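Section 3. Finishing a white tabletop with Kurnemix two-part coating

Read this section all the way through before you open either can. The label on the Kurnemix kit makes the job look like an afternoon's work. It isn't, and most of the ruined tops people bring to our Pletham workshop were ruined by someone who believed the label.

3.1 Before you start

You will need the kit (base and hardener), a foam roller with a spare sleeve, 200 grit paper, a sanding block, lint-free cloths, masking tape, a flat stir stick and a clean tub for mixing. The kit comes with its own roller. We have tried it on two tops and would not use it on a fence.

The kit also includes a packet of "surface activator." Rin Minami coated one half of a board with it and one half without, and she could not tell them apart afterward. Use it if you like. We leave it in the box.

CAUTION: The hardener irritates skin and eyes. Wear gloves and goggles, and keep a window open the whole time. The low-odor claim on the can is no reason to shut the window.

3.2 Preparing the top

1. Take the top off its legs if you can. If you can't, cover the legs and the floor.

2. Wash the surface with warm water and dish soap, then rinse twice. Skip the furniture cleaners. Many of them leave silicone behind, including a few that say they don't.

3. Let it dry overnight.

4. Mask any wood edge you want to keep bare. Press the tape down with a fingernail all the way along. "No-bleed" tape bleeds if you only pat it down.

5. Sand with the 200 grit paper until the shine is gone. Use the block, even on small spots, or you will dig hollows with your fingertips and see them forever.

6. Vacuum, then wipe with a damp cloth. A tack cloth is fine, but press lightly.

NOTE: People ask if they can skip the sanding on an old painted top. The maker says yes. Kiyoshi Ueda skipped it once on a desk and peeled the coating off in strips the next October.

3.3 Mixing and rolling

1. Stir the base for a full 3 minutes. The white settles hard at the bottom and you have to scrape it up.

2. Add the hardener at 2 parts base to one part hardener, by volume. Use a marked tub. Do not go by eye, and do not add extra hardener to speed things up — it makes the coat brittle.

3. Stir again, slowly, so you don't whip in air.

4. Pour a little into the tray and load the roller lightly.

5. Roll the length of the top in long passes, then cross them once with almost no pressure. Stop there. Going back to fix a mark always leaves a bigger mark.

6. Let the first coat dry overnight, sand it lightly, wipe it, and put on the second coat the same way.

CAUTION: Never put the lid back on mixed coating. It warms up as it sets and can build pressure in a closed can.

3.4 Checking the surface

Don't judge the finish from straight above. Almost any white coat looks good from there, and that is how it gets shown in the brochures. Crouch until your eye is close to the level of the top and look along it toward a window or lamp. Dips, dust and roller lines show up at this angle if they are going to show up at all.

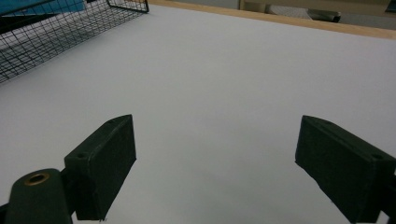
Fig. 3-1. Matte white tabletop with a light wooden edge, viewed at a low angle.

Some change in tone from one end to the other is normal on a matte top and comes from the light. Turn the top around, if it is loose, and look again. If the darker area stays with the room, leave it alone. If it moves with the top, the coat is thin there and needs another pass.

Small specks can be sanded out once the coat is hard. Orange-peel texture means too much coating on the roller. Small round craters mean silicone or grease, and another coat will not hide them, whatever the help line tells you. Sand back and wash again.

3.5 Curing

1. Leave the top flat and uncovered for 14 days before you put anything heavy on it. The can says it is ready sooner. It is dry sooner, but a warm mug will still leave a ring.

2. Pull the masking tape while the last coat is still a little soft, back over itself at a low angle. If you forgot, score the line with a sharp blade first.

3. For the first month, clean with a damp cloth only.

NOTE: Reiko Hattori points out that the "heat resistant" mark on the kit gives no temperature. We wrote to ask for one and were sent a color chart. Use a trivet.

Leftover hardener keeps poorly once opened. If it has turned cloudy or stringy, take it to a paint drop-off site and buy fresh. For chipped corners and edge repair, go on to Section 4.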